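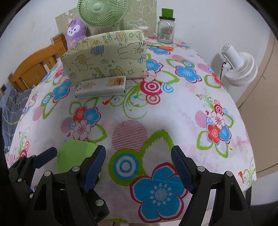 Shu-fen Hsiao wrote to us after the October round that the hardest part was the tablecloth, because at home she clears her table without thinking and with us she had to think where every small thing should go. We liked this remark very much, and we have changed the instructions a little after it. Now we are looking for new participants.

Call for participants: Clearing and Setting the Table at Home
Project Gukalon, household study, second round

Who we are
Gukalon is a small study on how people keep order on the table they use every day. We are interested in the table where a family eats, does homework, sorts the mail and leaves the remote control in the evening. In the first round we received 244 sessions. For the second round we need 80 new households in Ostalau and in the villages near it.

What you will do
You choose one table in your home. It can be round or square, in the kitchen or in the living room. Please leave on it the tablecloth that you normally use. Cloths with a pattern are very welcome, also with big flowers and strong colors, and you do not have to iron them.

One session takes 82 minutes, with a pause in the middle. During the session you will do these tasks in your own order:
- clear the small things from the table and put them where they belong
- take the cloth off, fold it, and lay it again
- set the table for two persons, then for four
- bring the small things back as they were before

By small things we mean what is usually lying there: a remote control, pens, keys, a piece of felt from a child's craft work, glasses, a letter. Please do not buy anything for the study. Medicine, bank papers and documents with your name should be put away before we arrive.

After the tasks Maxence Joly will ask you some questions about your habits. For example, who in the home decides where things go, and how often you change the cloth. You may skip any question.

Who can take part
You are 18 or older and you live at the address where the session is done. You can stand and move around the table for a half hour without difficulty. You speak English or French well enough to follow simple instructions. Experience is not necessary. Persons from the first round can apply again only if they have moved to another home.

We regret that we cannot accept glass tables without a cloth in this round. For tables with a cloth it does not matter what is under it.

Payment
You receive 3,000 points on a Trakuvitz card, which is accepted in most grocery stores in Ostalau. The card is given to you at the end of the session. If you decide to stop earlier, you keep the half of the points. Two persons from the same household may do one session together, but there is only one card.

Where and when
Sessions are in your home, in the morning or in the late afternoon. Those who live on the Pons side of the river should tell us if parking is difficult, so we can come by bus.

How to apply
Send a short message to Bastien Tessier at the Gukalon office by 1/28/22. Please write your name, your street, the shape of your table and its size as well as you can measure it, and two times of the day that are good for you. We answer every message, but it can take up to one week.

Questions about privacy and consent go to Fung-ping Tai, at the same office. The consent form is two pages and we send it before the visit, so you have time to read it.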